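Flideo litter pickup: data card

Status: third revision, October. Maintainer: Ruan Masilela.
Release contains: teleoperated recordings, evaluation rollouts, per-item outcome labels, scoring script.

Read this before quoting a success rate

Flideo is a set of recordings of a two-armed robot picking litter off a carpet and putting it in a trash bin. It was collected to test one claim: that a policy trained with the Nanusico relabeling method needs less data than plain behavior cloning to clear a floor. We think the claim is partly supported. We also think the first writeup oversold it, and this card is meant to replace the numbers people copied from there.

The task sounds harder than our version of it. The room is furnished as a hotel bedroom, the bin stands beside the bed, and the furniture stays put for the whole release. A policy that has memorized where the bin is will look very good here. We can't rule out that ours has.

What was recorded

1000 teleoperated episodes for training and 16 evaluation layouts. Each episode has the head view, joint positions for both arms, gripper state and a text instruction. Items are wrappers, paper and small plastic bottles.
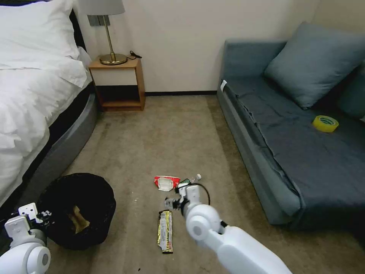

An item counts as collected only if it is inside the bin when the episode ends. Hanging on the rim doesn't count. The first version of the script gave credit for any release above the bin opening, and that one choice was worth more to our headline number than the method was. If you have results from the old script, rerun them.

Both arms are logged in all episodes, but don't read this as a bimanual dataset. The right arm is assigned the pickups. The left arm was supposed to steady the bin when needed, and the labels for "needed" are poor. Two annotators disagreed often enough that we dropped the field.

Method under test

Nanusico relabeling cuts each long episode into single-item segments and rewrites the instruction for each one. The idea is that a failed clearing run still holds good single pickups. Training uses the segments plus the full episodes. The baseline, Breren, is behavior cloning on full episodes with the same network and the same number of training steps.

Results

Breren cleared the floor in 2 of the 16 layouts. Nanusico cleared it in 13. That gap is large, and we still ask you to be careful with it:

- One training seed per method. We haven't repeated either run.
- Same room, same carpet, same bin in training and evaluation. Only the litter layout changes.
- Segmenting gives the relabeled model many more examples that start near an item. Some of the gain may come from that alone – a baseline with resampled start frames would tell us, and we haven't run it.
- Layouts were picked by the person who trained the models.
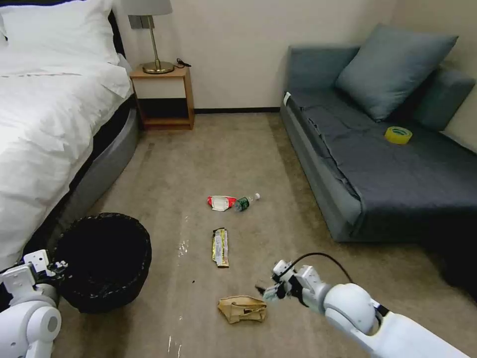
Flat items are the weak spot. When a wrapper lies pressed against the carpet, the fingers tend to close above it, and the policy then moves to the bin with nothing held. It doesn't seem to notice. Bottles go better, though a bottle that rolls after a bad first touch usually ends the attempt. Crumpled paper is easy and we probably have too much of it. Please report results by item type, since a single average hides all of this.

The order of pickups is left free. We looked for a preference in the learned policy and found a mild one for whatever is closest to the robot, but the demonstrators had the same habit, so there's little to conclude.
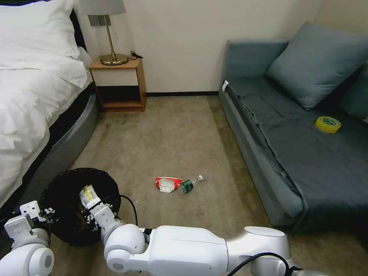

Right gripper holding crumpled packaging over the bin; wrapper and bottle still on the carpet.

Known problems

Gripper state is the commanded value. It won't tell you whether anything was grasped, so don't train a grasp detector on it. Gripper housings can also block the view of the bin opening, and the outcome labels were checked by hand for that reason.

Non-litter objects sometimes appear on the furniture. They aren't annotated, and the instruction never refers to them. We have no test of whether a policy would leave such an object alone if it were on the floor.

Not suitable for

Claims about cleaning in other rooms, claims about sorting, or safety claims of any kind. Comparisons with Cele are also shaky – that set scores the grasp and stops there.

Reporting

Give the script version, the number of seeds and the per-item table. If you run the resampled baseline before we do, send it to Ruan, including if it wipes out the gap.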